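Garras novas na bancada (e uma surpresa com a mão da Vasetti)

Gente, passei a semana inteira enfiada na oficina da Driltholm e finalmente tenho novidade para contar! Estamos comparando duas opções para o braço: a mão articulada da Vasetti e a garra paralela da Akgül, que já usamos desde janeiro. São 18 objetos diferentes, todos chatos de pegar do seu jeito — plástico amassado, cilindro liso, tecido mole, essas coisas que fazem qualquer controlador suar.

Até agora foram 213 tentativas com a mão e 170 com a garra (a garra ficou parada uma tarde toda por causa de um conector, depois eu recupero). Eu jurava que a garra ia ganhar fácil, e nos objetos rígidos ganha mesmo. Mas no plástico a mão se saiu bem melhor do que eu esperava! Os dedos se acomodam na dobra do material e o controlador da Ilau quase não precisa corrigir a força.

A Kevser Toprak, que cuida da parte de controle, ainda torce o nariz. Ela acha que a câmera no punho está nos ajudando demais e quer repetir tudo só com a câmera fixa, para ver se a diferença se mantém. Justo — já deixei a rotina pronta.

Os números completos saem quando a gente fechar as duas séries, com a planilha aberta para quem quiser fuçar. Se alguém aí já testou a mão da Vasetti com peças mais pesadas, me escreve, por favor!

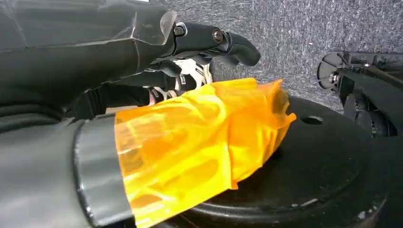

Ah, e quem pediu os arquivos de configuração do controlador: mando ainda esta semana, só falta eu traduzir os comentários.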